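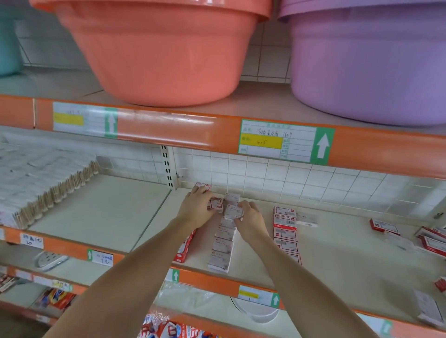

Figure 4. Squaring a column of small white-and-red boxes on a store shelf, one hand on each of two neighboring boxes.

4.2 From watching hands to building the tidying arm

We should say a little more about how the hand recordings found their way into the machine, because the path was a good deal more winding than the tidy diagram in Section 3 might lead a reader to believe. The Dilach arm was put together in the evenings at Nenden, the shared workshop in Clirnness where two of the long benches can be booked by the month, and for most of the spring it could do one thing well: pick up a single carton and set it down somewhere near where it had been told to. Getting it to leave a shelf looking cared for was another matter entirely, and we kept coming back to the recordings to find out what we were missing.

The set we worked from holds 1,721 short clips of people straightening goods on shelves, seen from head height with both hands in view. We set 158 of these aside before doing anything else and did not look at them again until the tests in Section 5. The rest were cut into separate touches by Mostyn, our own small segmenting program, which marks the moment a hand comes to rest on an item and the moment it lets go. Mostyn is not clever (it was written over a couple of rainy weekends and still carries the comments to prove it), and it has a particular weakness for small boxes that share the same colors, where it likes to run two neighbors together into one. We corrected these by hand, with a great deal of tea.

Figure 4 is a good picture of what we had been getting wrong. Our first controller treated every box as its own little errand: reach, grip, move, release, go home. In the figure the left hand rests on a box near the back of the row while the right hand grips the one just in front of it, so that two members of the same column are being touched together. Once we had noticed this, we began to find paired touches in many of the clips, and it changed what we wanted the second arm to be for. We had planned it as a spare gripper to share the lifting. We rebuilt it with a padded wooden finger that comes down lightly on one box and stays there while the main gripper brings the neighbor alongside. The finger was turned on the workshop lathe, padded with a strip cut from an old yoga mat, and fixed to the wrist with two bolts so that it could be swapped without taking the cable run apart.

Thin items gave us more grief than boxes ever did. A carton has sides that a gripper can close on, and a card lying flat has next to nothing. 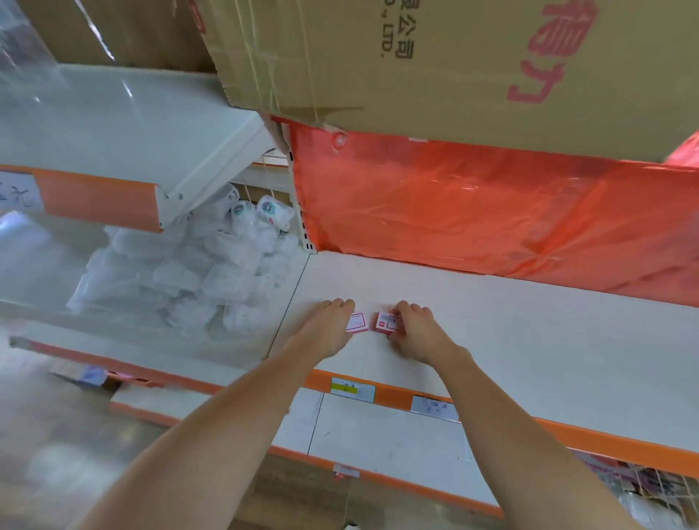

With the cards the two hands come down quite differently, the left flat and palm-down with its fingertips pressing, the right holding its card between fingers and thumb, and the space left between the two cards is narrow. We tried to copy the pressing hand first. A soft fingertip lowered onto a card will drag it nicely over a smooth panel, provided the push is gentle and the tip does not roll, and this took us a surprisingly long list of foams, tapes and rubber feet to get right. The pinching hand we have only managed halfway. Our gripper can hold a card once one edge sits proud of the surface, so for now we slide the card forward over the lip of the test shelf and take it from there, and we would be delighted to hear from anyone who has found a kinder method.

The test shelf itself stands against the back wall at Nenden. It is a plain painted board on brackets, with a second board above it that can be raised or lowered, and we would encourage other home builders to include that upper board from the very beginning. We left ours off until July, and when it went up the elbow of the main arm struck it on the first reach. The fix was to lower the shoulder mount by 100 mm and let the forearm come in flatter, closer to the way the forearms enter in the recordings. It meant drilling the base plate again and shortening one cable, and it cost us most of a week.

For each version of the controller we then ran 100 trials with the same set of printed cartons and cards, laid out by dropping them onto the board from a shallow tray. The starting layouts were photographed so that they could be set up again for the next version, and the scoring, along with the rather long argument we had over what should count as straight, is described in Section 5.1.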